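Divero budget tracker, one year on

Divero follows federal spending bills and emails you when one moves. I paid $18 a month for the Trider plan, which covers 100 saved bills. Search is quick and the deficit charts are easy to read. Committee amendments sometimes show up three days late, and the Erberg add-on for provincial budgets crashed on me 4 times in January.

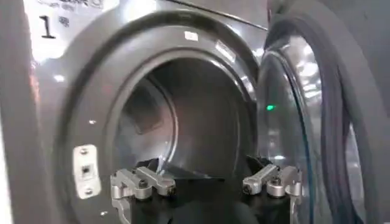
Alerts are the best part. They're short enough to read while you wait on a machine at the laundromat. Hettiarachchi is cheaper but has no alerts. I'll renew Divero and skip the add-on.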